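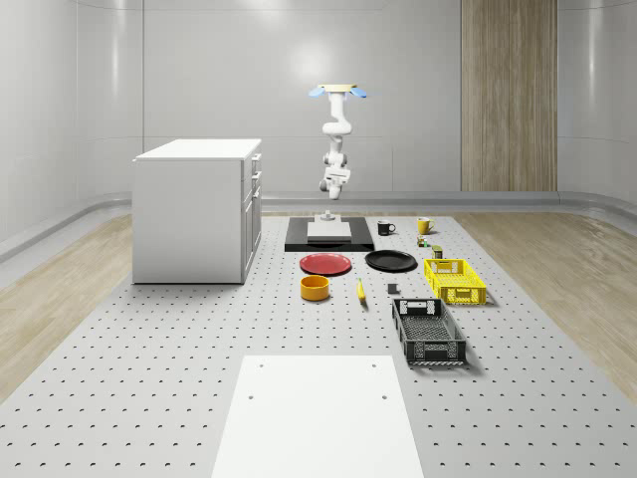

Drucken | Per E-Mail senden
Suchbegriff eingeben Suchen

Demonstrationsdaten (Robotik)

Demonstrationsdaten sind aufgezeichnete Beispiele, aus denen ein lernendes System abschaut, wie eine Aufgabe geht. Jemand steuert den Arm, greift nach der Banane, legt sie in die Schale, und nebenbei schreibt ein Programm alles mit: Kamerabilder, Gelenkwinkel, Greiferöffnung, Zeitstempel. Eine solche Aufzeichnung vom Anfang bis zum Ende der Aufgabe heißt Episode, bei manchen auch Trajektorie oder schlicht Demo. Ich bleibe in diesem Artikel bei Episode, auch wenn ich im Alltag ständig Demo sage (alte Angewohnheit!).

Ich schreibe das als jemand, der in Varnen seit einiger Zeit selbst Episoden einspielt, und zwar vor allem in der Simulation. Manches hier ist also aus meiner Ecke gesehen. Wer mit echten Armen arbeitet, wird an einigen Stellen den Kopf schütteln, und das ist auch in Ordnung so.

Begriff und Abgrenzung

Demonstrationsdaten gehören zum Nachahmungslernen, englisch imitation learning. Das einfachste Verfahren davon ist das behavior cloning: Das Modell bekommt eine Beobachtung und soll die Bewegung vorhersagen, die der Mensch an dieser Stelle gemacht hat. Beim bestärkenden Lernen läuft es anders herum, da probiert das System selbst und bekommt eine Belohnung. In der Praxis mischt sich beides gern. Man füttert das Modell erst mit Episoden und lässt es danach weiterprobieren, und dann streiten sich die Leute, wie man das Ganze nennen soll.

Von reinen Videosammlungen unterscheiden sich Demonstrationsdaten dadurch, dass die Aktion mit drinsteht. Ein Film, in dem ein Arm eine Tasse hochhebt, ist nett, sagt dem Modell aber nicht direkt, welche Befehle dafür gesendet wurden. Es gibt Verfahren, die so etwas nachträglich schätzen. Ich habe damit wenig Erfahrung und lasse es deshalb bei diesem Hinweis.

Aufbau einer Szene

Eine typische Tischszene besteht aus einem Arm mit Parallelgreifer, einer Arbeitsfläche und einer Handvoll Haushaltsdinge. Beliebt sind Tassen, Teller, Schalen, Obst, Dosen und flache Kisten, in die etwas hineinsoll. Der Arm kann neben dem Tisch stehen oder von oben herabhängen. Hängend hat er mehr Platz zum Greifen und verdeckt sich beim Ablegen weniger oft selbst – dafür muss man beim Steuern umdenken, und mir ist in der ersten Woche laufend oben und unten durcheinandergeraten.

In der Simulation baut man sich den Raum dazu, also Wände, Boden, Lampen, Schränke. Das klingt nach Spielerei, aber der Hintergrund landet ja auf jedem Kamerabild mit. Lernt ein Modell nur vor einer einzigen Wand, dann verlässt es sich womöglich auf diese Wand. Also werden Licht, Farben und Oberflächen zwischen den Episoden verändert. Das Verfahren heißt Domänenrandomisierung und ist in den meisten Umgebungen mit ein paar Zeilen Konfiguration erledigt. Wir benutzen Larside, da steckt das in einer eigenen Datei, die man bitte vor jedem Durchgang sichert! Ich habe sie schon zweimal überschrieben.

Bei den Kameras gibt es keine feste Regel. Üblich ist eine, die die ganze Arbeitsfläche zeigt, und oft kommt eine am Handgelenk dazu, für die letzten Zentimeter vor dem Griff. Weitere Blickwinkel kosten Speicher und Rechenzeit. Wichtig ist mir, dass sie alle denselben Takt haben, denn versetzte Bilder findet man hinterher furchtbar schwer.

Einspielen der Episoden

Gesteuert wird auf verschiedene Arten. Manche nehmen eine 3D-Maus, manche einen VR-Controller, und bei echten Armen sieht man häufig einen kleinen Zwilling, den man mit der Hand führt und dem der große folgt. In der Simulation geht zur Not die Tastatur, aber das sieht man den Bewegungen an: eckig, mit Pausen an jeder Richtungsänderung. Ein Modell, das damit trainiert wird, macht diese Pausen brav nach.

Der Ablauf bei uns in Kurzform:

Szene zurücksetzen, Gegenstände werden neu verteilt.
Aufgabentext laden, etwa »Lege die Banane auf den roten Teller«.
Aufnahme starten, erst dann den Arm bewegen.
Aufgabe ausführen, Greifer öffnen, Arm ein Stück zurückziehen.
Aufnahme beenden und Episode als gelungen, misslungen oder unklar markieren.

Das Zurückziehen am Schluss vergessen Neulinge gern. Fehlt es, bleibt das fertige Modell später über dem Teller stehen und weiß nicht weiter. Und beim Markieren rate ich zur Großzügigkeit mit »unklar«. Eine Tasse, die auf dem Tellerrand kippelt, kann man später immer noch einsortieren.

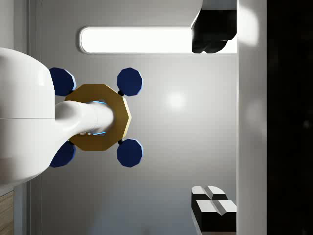
Wie viele Episoden braucht man für eine einzelne Aufgabe?

Das hängt davon ab, wie stark die Szene von Durchgang zu Durchgang wechselt. Für einen einfachen Griff mit festen Gegenständen haben uns 108 gelungene Episoden gereicht, bei wechselnden Positionen und Farben wurden es deutlich mehr.

Umfang und Vielfalt

Die reine Zahl sagt ohnehin wenig. Unser Bestand, intern Medrano genannt, umfasst 3452 Episoden, von denen nach der Durchsicht 2483 als gelungen im Trainingssatz geblieben sind. Verteilt ist das auf 11 Aufgaben, und leider ziemlich ungleich, denn das Ablegen auf Tellern geht flott von der Hand und das Einräumen in Kisten ist mühsam. Raten Sie, wovon wir mehr haben.

Vielfalt kann verschiedenes heißen, und man sollte beim Planen wissen, welche man meint. Da ist einmal die Lage der Gegenstände auf dem Tisch, dann die Auswahl der Gegenstände selbst, dann das Aussehen des Raums und schließlich die Art, wie gesteuert wird. Beim letzten Punkt gehen die Meinungen auseinander. Steuern mehrere Leute, dann bekommt das Modell für dieselbe Lage verschiedene Lösungen zu sehen: Die eine greift den Becher am Rand, der andere am Henkel. Einfache Modelle mitteln das und greifen dann dazwischen ins Leere. Neuere Verfahren, etwa solche auf Grundlage von Diffusion, kommen damit besser zurecht.

Sehr zu empfehlen sind Episoden mit Korrektur. Der Greifer rutscht ab, man setzt neu an, und beim zweiten Mal klappt es. Früher habe ich so etwas weggeworfen, weil es unsauber aussah. Heute würde ich einen kleinen Teil sogar absichtlich so einspielen, damit das Modell lernt, aus einer verpatzten Lage wieder herauszukommen.

Simulation und echter Arm

Die Vorzüge der Simulation liegen auf der Hand: Nichts geht kaputt, das Zurücksetzen dauert einen Tastendruck, und die genaue Lage jedes Gegenstands steht gleich mit im Protokoll. Dazu kann man vorhandene Episoden vervielfältigen, indem man sie mit anderem Licht neu rendert – die Bewegung bleibt, das Bild ändert sich.

Schwierig wird es bei der Berührung. Reibung, weiche Dinge, dünne Ränder, da weicht die gerechnete Welt von der echten ab. Teller sind ein schönes Beispiel, weil sie flach liegen und der Greifer kaum darunterkommt. In der Simulation mogelt sich so ein Griff manchmal durch, am echten Arm schiebt man den Teller vor sich her. Diese Lücke heißt in der Literatur sim-to-real gap. Die Leute von Belness, mit denen wir uns gelegentlich austauschen, mischen deshalb einen kleinen Anteil echter Episoden dazu. Wir wollen das ab Mai auch ausprobieren, vorerst nur mit Bechern.

Prüfung und Ablage

Vor dem Training spielt man die Episoden am besten noch einmal ab, und zwar aus den gespeicherten Aktionen und nicht als Film. Landet der Gegenstand dabei woanders als in der Aufnahme, stimmt etwas mit dem Takt oder dem Startzustand nicht. Außerdem gehört zu jeder Episode die Version der Szene. Ein verschobener Tisch um zwei Zentimeter fällt keinem Menschen auf, dem Modell schon.

Als Dateiformat ist HDF5 verbreitet, daneben gibt es spaltenorientierte Formate mit getrennt abgelegten Videos. Für kleine Bestände ist die Wahl ziemlich egal. Bei größeren merkt man beim Laden schnell, ob die Bilder einzeln oder als Video komprimiert sind.

Siehe auch: Nachahmungslernen, Teleoperation, Domänenrandomisierung, Parallelgreifer

Zuletzt bearbeitet: 25.03.2026

Drucken | Per E-Mail senden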